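4.2 Containers and the decision to put things away

The household interviews pointed to the container itself as a stronger influence on tidying than the number of toys owned. Parents in the 28 homes talked at length about boxes, tubs and baskets, often before we had asked about them. Several had bought more than one storage system and given up on it. One mother had kept the lids of six Nolte boxes on top of a wardrobe for two years. She said the boxes had been in daily use from the week the lids came off.

We coded every recorded act of putting away during the observation period, 3631 in all, by the kind of container the item went into. Open containers, meaning anything without a lid, door or drawer front, received 1713 of these. The rest were divided between lidded boxes, drawers, shelves and bags. Open containers made up well under half of the storage in the homes by volume, so their share of the acts is larger than their share of the space.

The difference was clearest for small loose items such as blocks, counters and toy animals. Larger items tended to go back to a fixed spot on a shelf or floor whatever containers were nearby. Jigsaw puzzles were an exception throughout. Families treated them as a set that had to be complete before it was put away, and a half-finished puzzle could stay on a table for several days. We have left puzzles out of the figures in this section and return to them in section 4.4.

Height mattered less than we had expected. In the pilot homes, children aged three and four used a basket on a low table as readily as one on the floor, provided they could see over the rim. A deep tub on the floor, such as the larger Storora model, was used for throwing items in from a distance. Some parents discouraged this because of the noise, and in those homes the tub was soon moved to a cupboard.

Distance had a plain effect. When the container was within arm's reach of the place of play, items went in one at a time, often while play was still going on. When it was across the room, children gathered things in their hands or in the front of a jumper and carried them over, and a few pieces were usually dropped on the way. Manuela Parisi, who did most of the home visits, noted that parents rarely picked these up at once. They were found later and put in whichever container was closest, and this is how many of the mixed boxes in our inventory seem to have come about.

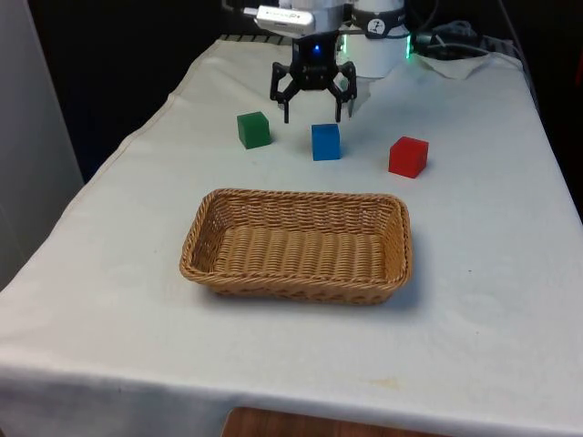
Figure 3. Tabletop layout with small coloured cubes and an open wicker basket.

Small blocks were chosen for the tabletop part of the study after the pilot, in which we had also tried Busik animals and Orby rings. The rings rolled, and children soon made a separate game of that. Blocks stay where they are put and can be picked up with one hand by a child of three. In the layout in Figure 3 the cubes are in a loose row across the far half of the table and the empty basket is nearer the front edge, so that each cube has to be brought forward over the cloth to reach it. The white cloth covers the table and gives a plain ground against which the green and blue cubes are easy to pick out. We compared this kind of layout with one in which the basket stood behind the blocks.

With the basket in front, 25 children put every block away without a reminder. With the basket behind, more of them stopped part way, usually to build with what was left. We would not make too much of this, as the children had already met the blocks once by then and the order of the two layouts was not varied in the February sessions. It does agree with what parents told us about baskets kept at the back of a shelf, which were said to fill slowly and to be used mainly by adults.

Wicker was liked for its looks and its low weight, though two parents complained of broken ends catching on sleeves. Fabric cubes were cheaper but folded inwards when empty, and younger children then needed a second hand to hold them open. The effect of labels on the outside of containers is dealt with in section 4.3.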